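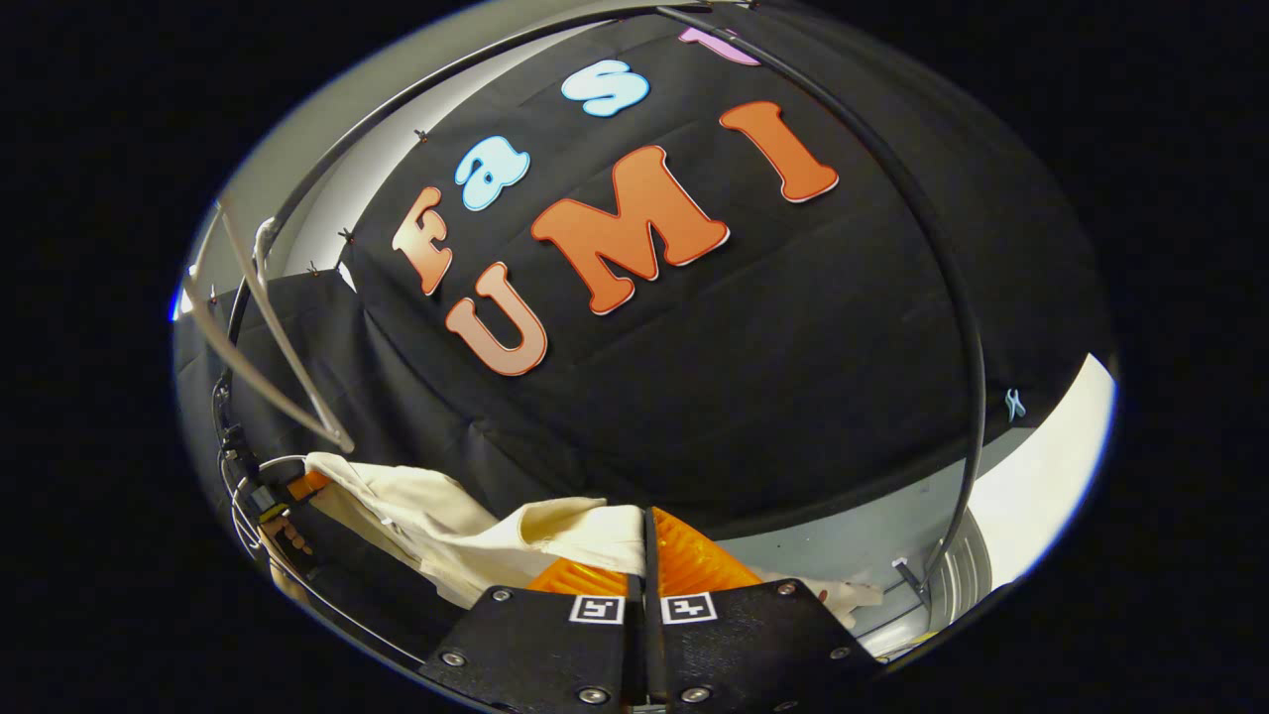
Greifer von Hand ausprobieren: Tipps für die kleine Werkstatt

Wer zu Hause oder in der Vereinswerkstatt zwei Greifer vergleichen will, braucht dafür noch keinen Arm. Ein Greifer mit Handgriff reicht für den Anfang, und man lernt mit ihm sehr schnell, welche Finger etwas taugen. Ich schreibe hier auf, was sich bei mir bewährt hat. Verglichen habe ich zwei Fingersätze, von Olldale und von Idell, beide mit flachen Platten.

Weiche Sachen zuerst

Viele beginnen mit einem Holzklotz. Das kann fast jeder Greifer. Besser ist ein Tuch, das zerknittert auf dem Boden liegt, und dazu etwas Glattes mit Rippen, das zwischen den Falten steckt. Schwarze Finger, cremefarbener Stoff und ein oranges Teil sind auf dem Kamerabild gut zu unterscheiden. Bei weißen Teilen auf weißem Tuch habe ich später jede Aufnahme zweimal anschauen müssen.

Hintergrund beruhigen

Ein großes schwarzes Tuch über einem gebogenen Gestell nimmt viel Unruhe aus dem Bild. Man befestigt es mit kleinen Klammern am Rand. Falten stören nicht, solange der Stoff nicht flattert. Buchstaben aus Schaumstoff, wie bei „fast UMI“, dürfen ruhig darauf sein, die Kamera hat dann auch etwas, woran sie sich orientieren kann. Ganz leere schwarze Flächen sind für die Berechnung der Position eher schlecht.

Marker sauber halten

Die kleinen schwarzweißen Quadrate auf den Fingern zeigen der Software, wie weit der Greifer offen ist. Mit einem trockenen Mikrofasertuch abwischen, keinen Glasreiniger nehmen. Bei mir hat sich ein Marker an der Ecke gelöst und die Werte sind gesprungen – den Fehler habe ich einen ganzen Abend lang in der Software gesucht.

Schrauben nachziehen

Nach 100 Griffen prüfe ich alle Schrauben der Fingerplatten. Der Satz von Idell war bei mir nach 70 Griffen schon etwas locker, der von Olldale hat gehalten. Bitte nur handfest anziehen. Blanke Schraubenköpfe geben kleine Lichtpunkte; wenn das im Bild stört, hilft ein Tupfer matte Farbe.

Licht und Kabel

Eine helle Wand am Rand kann die Belichtung der Kamera verschieben. Deshalb stelle ich die Belichtung fest ein, bevor ich anfange, und lasse sie für beide Fingersätze gleich. Kabel hängt man in einer lockeren Schlaufe zur Seite, sodass sie nicht über das Tuch streifen.

Ein Protokoll führen

Pro Fingersatz mache ich 21 Griffe mit demselben Gegenstand und notiere nur drei Wörter: gehalten, gerutscht, verfehlt. Irfan Chong aus unserer Werkstatt macht es genauer und schreibt auch die Richtung auf, aus welcher er greift. Das ist mehr Arbeit, aber bei gerippten Teilen lohnt es sich. Quer zu den Rippen hielten bei mir beide Sätze, längs rutschte der von Idell öfter.

Für den Controller von Sesumel gilt noch: erst den Greifer ganz schließen, dann einschalten. Sonst stimmt der Nullpunkt nicht und man muss die Reihe wiederholen.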